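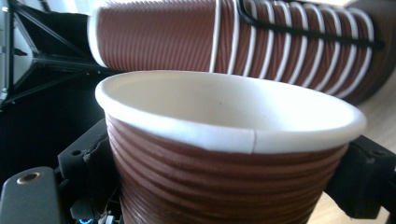
Paper cup with a brown ribbed wall and a white rolled rim.

Haltholm Priory poisoning case

The Haltholm Priory case was a criminal trial over the death of Gregor Chisholm, prior of a small religious house at Haltholm. Chisholm was found dead in the priory guest wing in July. He had led the house for 16 years. Police first treated the death as natural, later as murder.

Background

Priory owned farmland near Burnmont, 300 acres, mostly leased. Chisholm opposed selling it. The business manager, Itsuki Nomura, had signed a draft sale agreement without the approval of the chapter. Letters between the two men were read out in court – several of them bitter.

Investigation

Led by detective Davina Lamont. A second toxicology test found a farm pesticide. Investigators took statements from 13 residents and guests, and siezed account books going back to the first land leases. Nomura was arrested at a relative's home in Jardine.
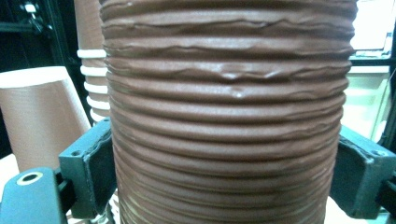
Brown ridged bands, one part dented.

Trial

Opened before judge Paraskevi Zervas. Prosecutor Khải Lý argued that Nomura feared an audit. Defense said the pesticide was kept in an unlocked shed, open to anyone on the grounds. Court sat for 146 hours in total. Nomura was convicted on 30/05/2021 and given a life sentence. An appeal on the handling of the lab samples was was dismissed.

Aftermath

The land sale was canceled. Guest wing closed, later reopened under a new prior. Church officials ordered outside audits for all houses in the district.

See also

Burnmont land dispute
List of trials in Haltholm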